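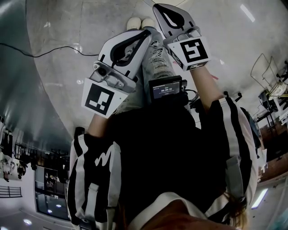 The floors at Drollano, room by room

April
By Philomena Foley
2 min read

I've been wanting to put this gallery up for ages, and now that the old Drollano works is open again I have no excuse left. Most people who visit come for the roof trusses, and fair enough, they're lovely. But I'm a floor person! There are 1,451 square metres of floor in the building and I think I've walked all of it, some bits in my socks. Effie Pollock let me in early on two mornings and put up with a great many questions about concrete.

Main hall
Pale grey concrete, polished just enough to give a soft shine by the big doors. The fine cracks were filled and left showing, and I love them for it.

Tennant Room
My favourite. The old machine bolts were ground flush years ago and you can still find the rings if you crouch down. I found 18 before my knees gave up.

The long corridor
Quarry tiles, deep red, with a worn path down the middle where everybody walked to the canteen and back. The edges are as crisp as the day they went down.

Canteen
Reclaimed maple strips, laid by Dimum over what used to be very sad brown carpet. It smells wonderful in there when the sun's been on it.

Stairs to the upper floor
20 steps, each one dished in the centre. Effie wanted new nosings and was talked out of it, then put brass ones on the bottom two, and they look so good that I hope she does the rest.

Woment Studio
Bare concrete again, but a warmer, sandier mix from when the extension went up. Look for the paw prints near the sink (a small dog, I reckon, or a very bold cat).

Loading bay
Blue engineering bricks laid in a herringbone, with the rail grooves left in. Wear flat shoes. It's at its best after rain, when the colour goes almost purple.

Boiler room
Not usually open, so do ask. There's a tiny patch of patterned tile behind the door, 3,779 little pieces according to the chap who cleaned and relaid it, and the border is four different blues.

If you've got a floor of your own that you're fond of, send it over and I'll start a second page. Halls, sheds, kitchens, whatever you've got. I'm especially keen on anything with old paint lines on it, and Effie is after a match for the corridor tiles, so shout if you have a stack behind the garage.

Last updated: April, with the stairs and the boiler room added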